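Gondex Tabletop Handling Project
Interim Report to the Sydorenko Fund
Submitted 4/18/23 by Mahtab Ghorbani, Project Lead

3. Faults and Safety Matters

During the reporting period the station logged 241 handling runs. Work was halted in 9 of them by a gripper fault: the fingers stopped short of the commanded opening, and the controller reported the move as complete. No injury occurred. One drive unit was damaged and has been replaced at a cost of $4,000, charged to the equipment line. 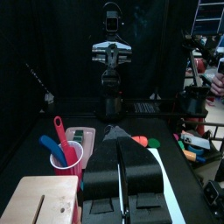
Figure 1. Two-finger gripper at the work table, with the second arm opposite.

Yiğit Coşkun traced the fault to a position reading that drifted after long sessions. The supplier, Dustovari, has accepted this finding and will provide revised control software. Until it is installed, sessions are limited to 40 minutes and the finger opening is checked by hand before each restart. Staff must also stop both arms before reaching over the table, a rule that had not previously been in writing.

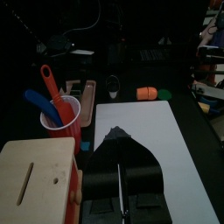 Figure 2. Gripper over the white board, with the slotted wooden box and utensil cup at left.

The delay affects the utensil tasks only. We request that the second milestone be moved to September, with no change to the total award.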